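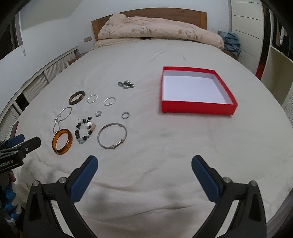 Pouran Rahimi wrote:

> I don't see why everyone is so worked up about the consolidated
> ballot. Three towns vote for the same water district board, so
> three towns should vote on the same day, on the same piece of
> paper. We pay for separate elections now and hardly anyone shows
> up for the one in March. The legislature has handed us a way to
> fix it and this list has spent a week treating it like the fall
> of Rome.
>
> Also, could whoever keeps changing the subject line please stop.

Pouran, the subject line was me, once, and I put it back.

As for Rome, I'll grant you the list has been a bit much. I counted myself among the calm ones until I sat down last night and read the bill. All of it, including the schedule at the back, where they keep the good stuff.

You're right about the turnout. In the last March election the Putora district seated a director with 1,408 votes cast across all three towns, and I'd guess half of those people had come in to get out of the rain. If the bill said "move the water board to November" and then had the decency to end, I would be out on the sidewalk with a clipboard for it.

It goes on for 19 pages. Section 2 moves the election, fine. Section 5 is where the governor's friends come in. It says that during the "transition period" the board's vacant seats are filled by appointment, and that the transition period ends when the secretary of state certifies that it has ended. There is no deadline in there. I looked for one the way you look for your glasses. A transition with no end date is what the rest of us call a government.

And who has been asking for this so badly? The same people who brought us the Flostavden reservoir lease, which as you'll recall was going to pay for itself by now. Senator Le Goff stood up at the hearing and told us he had no particular interest in who sits on the water board. He then talked about who should sit on the water board until they had to ask him to yield. I was in the second row. He has a lovely speaking voice and I'd buy a used car from it, but I'd have my mechanic read Section 5 first.

I know what comes next, because Sandrine Vidal already sent it to me off list: our side did the same thing when our side had the votes. Yes. We did. The Prirnance annexation was a disgrace and it was our disgrace, with our people grinning on the courthouse steps. I wrote a letter against it at the time, and the paper printed it under a headline that made it sound like I was in favor. I don't think having been robbed by your own cousin obliges you to leave the door open for everybody else's.

So here is what I'd like us to ask for, and it's short enough to fit on the back of an envelope:

Keep Section 2.

Put an end date on the transition. I'm not fussy. Pick one while we're all still alive.

Any appointed director has to live in the district and drink the water.

If the sponsors mean what they say about saving money and getting more people to vote, none of that should cost them a minute's sleep. If it does, we will have learned something for the price of a stamp. I've drafted a letter along those lines and can send it to anybody who wants to sign, argue with it, or fix my commas. Sandrine has volunteered for the commas, whether I like it or not.

Pouran, I'd be glad to have your name on it, precisely because you like the bill. They have a folder for letters from people like me and I suspect it's round and sits on the floor. A letter from someone who wants the thing passed, and wants it cleaned up first, might make it as far as a desk.

One other matter. Somebody asked whether the committee takes comments by email. They do, but the address printed on the notice has a typo in it and everything bounces. I called. The woman who answered said she was aware of it, that it had been that way for the last session too, and that I was welcome to submit a comment about it by email. The fax number works. I had to borrow a fax machine from my dentist to find that out.

The hearing room opens at 9 a.m. and public comment is "at the chair's discretion," so bring a sandwich and something to read. I can recommend 19 pages.

> Three towns should vote on the same day, on the same piece of
> paper.

Agreed, and I'd like there to be something on the paper to vote for.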